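About Flendon

Flendon is a small firm with a narrow interest: what becomes of a drinks bottle once somebody has finished with it. We began in a borrowed meeting room in Mernine, where the recycling point was a cardboard box with a handwritten sign and a lot of optimism. People put their coats in it.

We now look after desks, canteens and break rooms for 119 workplaces between Mernine and Nidov. We supply bins, we write the labels, and we try to work out why a grown adult will walk past a perfectly good bin to leave a bottle beside it. The longest walk we ask of anyone is 10 paces. There have been complaints.

Most of our thinking gets done at a plain white table with a bottle and something to put it in. It is not glamorous work - our families have stopped asking.
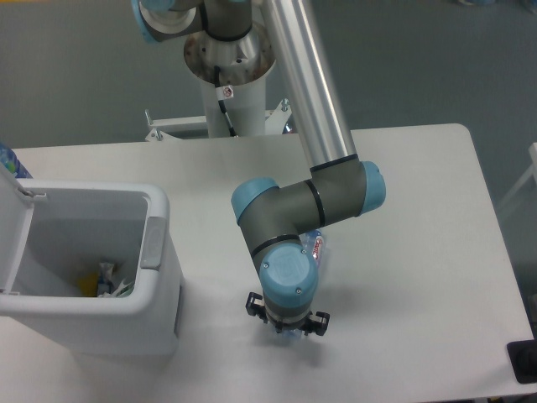
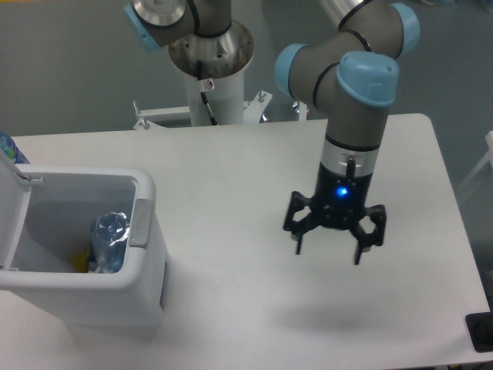
The bottle on the table, first picture; a bottle in the bin, second picture.

The Flendon Sheet, issue 518, page 10

The Sheet is our newsletter, and yes, there really are that many. It covers lids, liners, the great swing-top question and, every September, the results of the Henare Cup, awarded to the tidiest canteen on our books. The cup itself is a mug. Last year's winners have yet to give it back.

We have views on bins, and you may as well know them before you ring. A lid should stay open when you open it. A handle should be where your hand already is. Labels should use words people say out loud, so ours read "bottles" and leave "mixed rigid containers" to others.

Visitors are welcome at Unit 2084, Nidov Road, from nine in the morning. Tea is provided. Please rinse your cup.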